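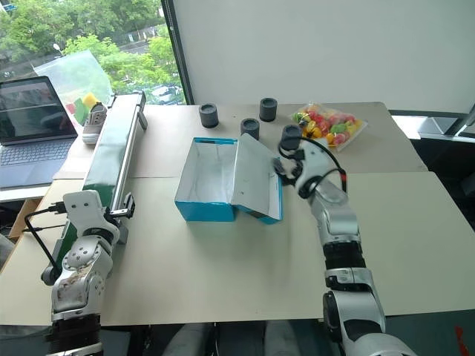
Blue box, lid folded out to the right, bag of toy fruit and veg at the back.

Thread: Hinged-lid shoe boxes - worth the bench space?

benchrat_71 wrote:
Hollmann want us to drop the lift-off lids and go to hinged ones. The pitch is that you never lose a lid. Fine, but look how far the thing flops out when it's open. You've got the footprint of the box and then half as much again lying beside it. I've got 223 pairs to get out before the end of October and I don't see where the time is saved.

drizzle_and_tape wrote:
It's saved at the end, when you aren't hunting for the lid. We changed over last year and I wouldn't go back.

benchrat_71 wrote:
I have never once hunted for a lid. They live in a stack.

tuckflap wrote:
Stack of 358 lids on my floor says otherwise. Mind you, the hinge crease on ours started to go white after a few openings. If you're taking returns and reopening them, I'd want to see how the cardboard holds up before ordering.

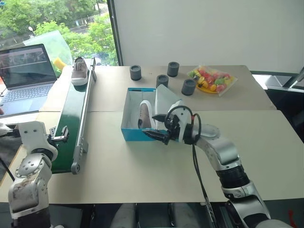
Neneo Parcel & Packing Club - Small Goods Section

drizzle_and_tape wrote:
Box open in the middle of the table, belt running beside it, sneaker on its way. Laptop over to the left on the lower bit. What's wrong with that layout? There's room for the lid.

benchrat_71 wrote:
There's room with two sneakers. Put another pair on there, plus tissue, plus the next box, and tell me again. I also don't love a belt on the diagonal. It eats the whole left side of the table for the sake of moving a shoe a short distance you could cover with your arm.

tuckflap wrote:
Agree on the belt. Skosevley tried to sell me one and I asked what it did that a tub didn't. Still waiting.

gumleaf_post wrote:
It stops things piling up in front of you. A tub doesn't. I'm on my feet all day and I'd take the belt. 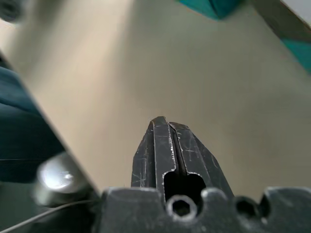
Posted by: gumleaf_post
Role: section moderator

Moving this back to boxes, please. Belts have their own thread.

My own view is that the hinge is oversold. Altska quoted me for 3,586 of them and the price per box only came near the lift-off kind at that quantity. If you ship a few pairs a week you're paying extra for a flap. I'm happy to be shown figures that say different, but "it feels quicker" isn't one.

drizzle_and_tape wrote:
I did time it. Over 71 boxes the hinged ones won.

benchrat_71 wrote:
Won by how much? Same colour, same size, same person packing?

drizzle_and_tape wrote:
Same person, me. Different size, I'll grant you that.

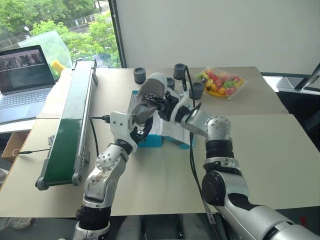 Last changed: 4/2/25

tuckflap wrote:
Shoe before tissue or tissue before shoe? Whoever sets up the bench should settle that first, whatever box it is. I go tissue first, and the shoe toe down the long side.

benchrat_71 wrote:
Tissue first. And I'd clear the snack-looking bag and the plate off the back of the table as well. If it isn't going in a box it shouldn't be on the bench.

gumleaf_post wrote:
It's at the back against the wall, it's in nobody's road.

benchrat_71 wrote:
Until you need somewhere to put the lid.

Comments (3)

mulga_mail: Went hinged, went back to lift-off. Couldn't get them to sit flat in the carton.

paperweight: Has anyone asked Hollmann for samples? They sent me two and I'd sooner judge from those than a catalogue.

tuckflap: Asked. No reply yet.

Related threads
- Belt or tub? (moved)
- Tissue that doesn't shed on dark shoes
- Joining two tables without a lip at the seam
- Skosevley tape guns, second opinions wanted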